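Spare beds made up as Liralley guest house reopens after leak

A guest house in Liralley will take bookings again from Tuesday after a burst pipe closed its upper floor at the start of October.

Gritville House, on the road down to the harbour, lost the use of 4 bedrooms when a joint failed in the loft overnight. Water came through two ceilings and soaked the landing carpet before the supply was turned off.

Owner Vira Moroz said the beds had to be stripped and the mattresses thrown out.

"We moved the people who were staying to the ground floor the same night, and two of them went to my sister's," she said. "By breakfast we had every towel in the house on the stairs."

The ceilings have been replastered and the landing has a new carpet. The wardrobes were saved, although one still has a door that sticks.

Insurance covered the building work but not all of the bedding, and Ms Moroz was left with a bill of £2,000 for pillows, quilts, covers and cushions. People in the town have given some of what was needed. A coffee morning at the Methodist hall raised a further £100, and the Mono launderette on Quay Street washed the donated covers without charge.

Rodel Ambrosio, who runs the launderette, said most of what came in was in good order.

"There were a couple of quilts that had been in somebody's attic for years and they needed going through twice," he said. "The rest was fine. I did have to ask people to stop bringing curtains."

The rooms have been made up over the past few days. Ms Moroz has kept to patterned pillows, with a plain cushion on the bed as well. She said guests used the cushions for reading and for propping up a tablet, and that they went missing more often than anything else in the house. 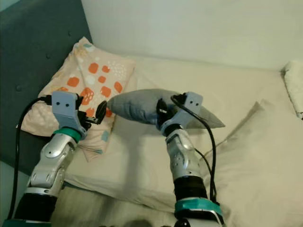 A gray-blue cushion held over the mattress at Gritville House.

The back bedroom, which had the worst of the damage, will be the last to be let. Its window frame is being repainted and the smell has not yet cleared. Ms Moroz expects it to be ready before half-term.

Prices are unchanged. Breakfast will be served from 7.30am, half an hour later than before, while the kitchen is short of one member of staff.

Guests whose stays were cancelled have been offered the same number of nights at any time up to Easter. Anyone who has not had a letter is asked to ring the guest house in the morning, when the office is open.

Bedding that was given but not used has gone to the night shelter at Zhong Hall. The shelter said it could still take single quilts and pillowcases but had no room for more blankets. Items can be left at the side door on weekday afternoons.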